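Tirham 3: motion planning and control for two-armed mobile robots

Overview | What's in the box | Requirements | Getting started | Licensing | Contact

Tirham is planning and control software for robots with two arms and a body that can drive around a room. It takes a goal, works out how both arms should move to reach it, and keeps checking that plan while the arms are in motion. Version 3 is out now, and we've been wanting to write this page for a long time!

If you used version 2, the part you'll notice first is that the arms no longer wait their turn. The old planner solved for one arm, froze it, then solved for the other around it. That worked fine on a bench. In a kitchen, with a counter edge on one side and a wall on the other, it got stuck far too often, and the people who wrote to us about it were right to be annoyed. The new planner treats both arms and the base as one problem from the first step. You can still ask for the old way with a single setting (arms: sequential), and a few labs do, mostly to compare results.

What it does

Two-arm planning. Give it a goal for either gripper, or for both, and Tirham searches over the whole robot. If one arm is holding something, the held object becomes part of the robot's shape. Long objects are where this matters most. A gripper is small and easy to keep out of trouble, but the far end of whatever it's holding can be a long way from the wrist, and it sweeps through a lot of room when the elbow turns.

Held-object shapes. You can load a mesh, pick a simple shape such as a box or a bar, or let the perception module fit one from depth data. Thin parts used to be a sore spot. Legs, rods and handles would vanish when the mesh was simplified, and then the planner would cheerfully run them into a cabinet. Mirela Bittencourt rewrote the simplifier so that thin parts are kept as capsules instead of being averaged away, and it's the single change in this release that the whole team is most pleased with.

Grasp approach. The approach module takes over for the last stretch before the fingers close. It lines up the wrist, holds the fingers open to the width you asked for, and corrects sideways drift using the wrist camera. You can set how far out it starts and how much correction it's allowed to make before it backs off and asks for a new plan.

Occlusion handling. When a wrist camera gets close to a small object, a finger is often in the way. Tirham knows where its own fingers are, so it masks them out of the picture and keeps tracking with whatever is left. If too little of the object remains in view, it falls back on the head camera, and if that can't help either, it reports a lost target and stops. We'd much prefer a clean stop to a confident grab at the wrong spot.

Live checking. Every plan is checked again as it runs, 30 times a second on the recommended hardware. If something in the world model changes, the controller slows down first and then replans from where the arms are.

Simulator bridge. Everything above runs in simulation through the same interface it uses on a real robot. There's no separate simulator build and no special mode. The bridge passes joint states, camera images and contact events in both directions, and you can pause, step forward and save the full planner state at any point. Most of our own development happens this way, in the set of rendered kitchens we call Mistberg.
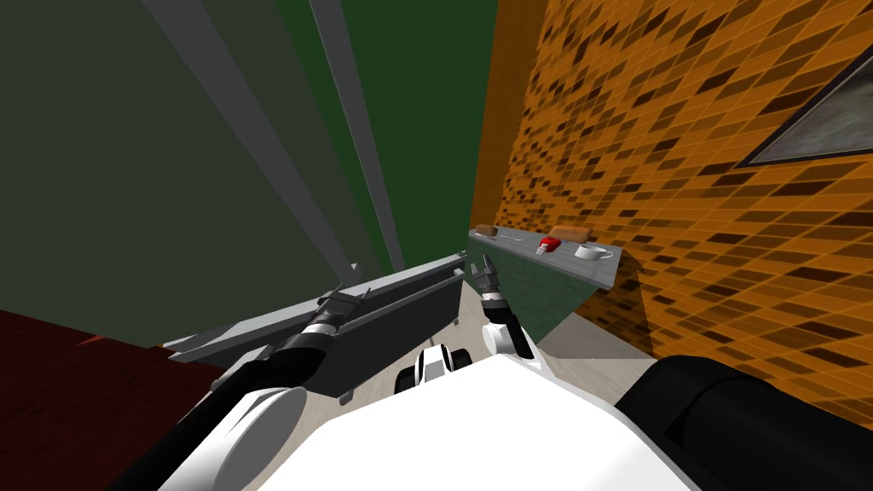
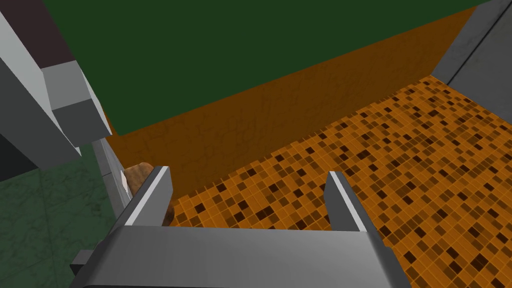
Simulated kitchen views from the Mistberg set. First: a long gray piece held in the left gripper, with the right one open. Second: a gripper with its fingers spread and a small brown object partly behind the left finger.

About the Mistberg rooms

Mistberg comes with every license, including the free one. The rooms are bright and a bit odd on purpose. Strong colors and busy tile patterns are hard on a perception system that has been tuned on plain gray rooms, and we found a lot of our own bad habits that way. Small rounded foods against a warm-colored wall are still one of our favorite tests, because the segmentation has so little contrast to work with.

You can swap wall and floor textures, move furniture, change the lighting and add your own objects. The rooms are stored as ordinary text files, so they go into version control nicely and you can see what changed between two test runs. The full regression suite has 929 planning problems, and you're welcome to run it against your own planner as well as ours. If yours beats Tirham on any of them, please write in! Aroha McAlister looks after the suite and loves getting those messages.

What's in the box

Tirham planner and controller
Perception module (depth fitting, finger masking, target tracking)
Simulator bridge
Mistberg rooms and regression suite
Jellbridge plan viewer
Command-line tools for recording and replay
Robot description templates for one-arm and two-arm setups

A word on Jellbridge, the viewer. It used to be a separate download and plenty of people never found it. It shows the plan as a timeline with both arms and the base stacked one over the other, and you can drag along it and watch the robot move. Click any moment and it lists the closest pair of surfaces and the gap between them. When a plan fails, it opens at the point where the search gave up and shows you what was in the way. Try this before you start changing settings. Nine times out of ten the answer is a wrong collision shape or a joint limit typed in degrees where radians were wanted. (We've all done it.)

Requirements

Operating system: 64-bit Linux
Memory: 15 GB free for the perception module, much less for planning alone
Graphics card: needed for perception, optional for planning
Robot: one or two arms, parallel grippers, fixed or driving base
Cameras: one head camera with depth, plus a wrist camera for each arm that will use the approach module
Languages: C++ and Python

Multi-finger hands can be described and planned for, but the approach module doesn't support them yet. Suction grippers work if you treat them as a single contact point, though the finger masking obviously won't do anything for you.

Getting started

1. Install the package and run the self-test.
2. Start with one of the Mistberg rooms and the two-arm template.
3. Send a goal to one gripper and watch it in Jellbridge.
4. Add a held object and send the same goal again.
5. Replace the template with your own robot description.

Step 4 is the one to spend time on. Compare the two timelines side by side and you'll get a feel for how much the held shape changes the path, and how the free arm tucks itself away to make room.

Moving from version 2

Robot descriptions carry over unchanged. Saved plans don't, as the format now stores both arms together. There's a converter for old recordings, and it will tell you about anything it had to drop. The settings file has new names for the clearance values, and the old names still work but print a warning. They'll be removed in the May update.

Known limits

Clear and shiny objects give the depth fitting a hard time. Cloth and cables aren't modeled at all. Handing an object from one gripper to the other works when you supply both grasps yourself, but choosing those grasps automatically is still experimental and is switched off unless you ask for it. Planning with the base moving and both arms loaded can be slow in narrow rooms, and we're working on that now.

Licensing

Free for teaching and non-commercial research, with the full feature set. Commercial licenses are per robot, and simulation use doesn't count toward the total, so run as many simulated robots as your machines can handle. Support is included for the first year.

Tirham is developed and maintained by Bjarnason. For a commercial quote, or for help describing an unusual robot, use the contact form and include your robot description file if you can.

Page updated March 2020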